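Search this site Search Go
Home | Shop | Table | Kitchen | Journal | Work With Us | Contact

Wanted: people who eat at tables

Posted December 18, 2024 by Shamim Magsi
Print this page | E-mail this page

Andico is looking for 50 households to live with a printed tablecloth for a few months and tell us the truth about it. The truth may be painful. We have been printing cloths for long enough to know that customers are polite by mail and savage at dinner, and we would like to hear the dinner version.

The range is called Dimaculangan, after the street where we had our first workshop, and it is made up of painted designs printed large on fabric. We do flowers, mostly. We did try a still life with a lobster. It sold to one restaurant, which closed.

The cloth we most want tested is the sunflowers. It has a strong blue behind it, lots of orange and yellow on top, and the sort of thick swirling brushwork that makes people reach out to check whether it's flat. It is flat. It is also the design that gets us the most mail, split fairly evenly between people who say it cheered up the whole room and people who say they couldn't find the butter.
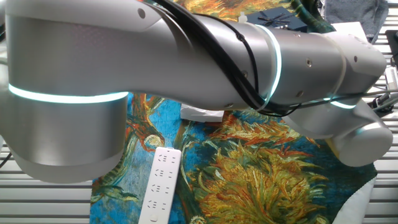
What you would be doing

Using it. Please don't save it for guests. A cloth that has spent the trial folded in a drawer tells us only that you own a drawer.

We'd like it on a table that sees real traffic: breakfast, homework, bills, a jigsaw, a sewing machine, the seed trays in spring if that's your weakness. You keep a short diary (a form comes in the package, and it has boxes, so you won't have to be literary) and fill it in once a week. The questions run along these lines:

- What got spilled, and did you catch it in time or find it the next morning?
- How did you wash it, and did you read the label first? We won't tell anyone.
- Has the blue changed? Have the yellows? Hold it next to the swatch we send and look at both by a window.
- Does it slide, bunch, or creep toward one end of the table over the course of a meal?
- Are you tired of it yet? Give the week you first noticed.

That last one matters more to us than you'd expect. A plain cloth can stay down for years without anyone forming an opinion. A cloth full of sunflowers is a houseguest with a loud voice, and we want to know when people start hoping it will go home.

There will also be one phone call with me, about half an hour, somewhere near the middle of the trial. I'll ask you to put a plate, a glass and a set of keys down on the cloth and then tell me how long it took you to find the keys.

Who we want

Anybody over 18 with a table. We are short on people in apartments, people with small children, and people who don't like flowers. The last group never applies, for reasons I understand, but you are badly needed. In our previous trial nearly everyone who signed up already liked the design, and we got back a stack of diaries saying it was lovely. Then it went on sale and we found out about the hems.

You don't need any background in textiles. If you have some, say so on the form and we'll put you in the separate group that gets the unhemmed samples and a stronger vocabulary.

Bare wood, glass, laminate, a door on two trestles – all fine. If your table is round, tell us, because this print was drawn for rectangles and the big flower heads end up in odd spots when the cloth hangs down on every side. We'd like to know whether that bothers you or whether it only bothers Hirnier, our pattern department, who have written memos on it.

A word about the pattern itself. The flower heads are large, and the stems and leaves are allowed to wander, so no two corners look alike. Some testers have found this restful. One told us she kept turning the cloth, trying to work out which way was up. 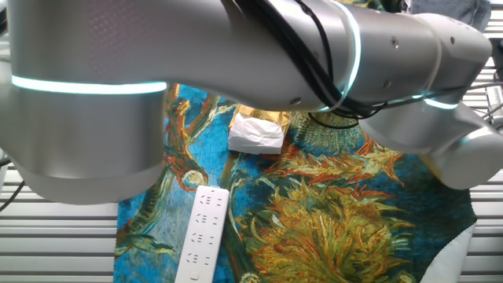

She settled on having the stems point at her husband. If you are somebody who needs a repeat to line up with the edge of the table, please apply as well, and be frank on the form about how strongly you feel. We sort the households so that each design gets a mix, and we have far too many easygoing people.

What you get

The cloth is yours to keep, whatever state it's in by September. Every household that sends back a complete diary also gets $299 in store credit, good on anything in the shop including the Mestov napkins, which go with the sunflowers better than the ones we photographed them with. An incomplete diary gets you our thanks and the cloth.

We can't pay for broken glasses, stained carpets, or arguments.

What we do with the answers

Your diary is read by me and by the people at Hirnier. We may quote from it with your name taken out. If you'd prefer not to be quoted at all there's a box for that, and ticking it won't affect anything. The first full print run will be up to 4000 cloths, and what you tell us decides the hem, the weight of the fabric and whether the blue gets toned down. I hope it doesn't, but I've been outvoted before.

How to apply

Use the form under Work With Us and choose "Table trial." It asks for the length and width of your table, so measure before you start, as the page times out and has no mercy. Then tell us in a paragraph or so what happens at that table in an ordinary week. We've had 2000 replies to earlier calls and the ones I remember were specific. "Family meals" is no use to me. "My brother repairs clocks at one end and won't move" got a cloth by return mail.

A photo of the table is welcome. Please don't clean it up first.

You will hear from us either way. If you aren't picked this time we'll keep your form for the next trial, unless you ask us not to. The next trial is pears.

Questions go to me, Shamim Magsi, through the Contact page. Mark them "Table trial" or they end up with Returns, where they will be answered with a shipping label.

Print this page | E-mail this page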